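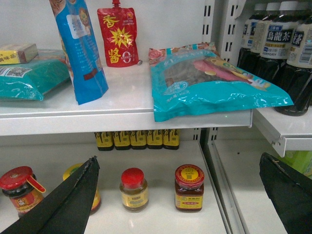 Why is food sold in so many different packets?
Each food needs its own kind of protection, so the people who make it choose the packet that keeps it fresh, clean and easy to carry.

Go to any food shop and look at the shelves slowly. You will meet boxes, bags, bottles, jars and pouches, all living close together.

Jars
A jar is good for sauce. It does not let air come in when the lid is closed tightly. You can put a spoon inside and take only what you need.

Pouches
A pouch is a soft bag. Some pouches have a fold at the bottom, called a gusset. When the pouch is full, the fold opens and makes a small foot, and the pouch can stand up. A sauce pouch can also have a spout with a screw cap. A red one on the shelf has a cap like this, and on its front is written 香辣酱. This is Chinese and it means "spicy sauce".

Flat bags
Big bags often lie down. A clear window in a bag lets you see the food before you buy it. The bag must be closed well, or the food inside becomes soft or too dry.

Bottles
Drinks such as oolong tea are sold in bottles. A bottle of 500 ml is easy to hold in one hand.

Why do the shelves have posts with holes?
The holes are for hooks. The shopkeeper can lift a shelf out and put it higher when the packets are tall, or lower when they are short.

Try it at home
Ask a grown-up to open the food cupboard with you. Choose 6 packets and feel them. Which ones can stand alone? Which ones can be closed again after opening? Draw the one you like best and write its name under it.

Hegarty Children's Pages, Villdale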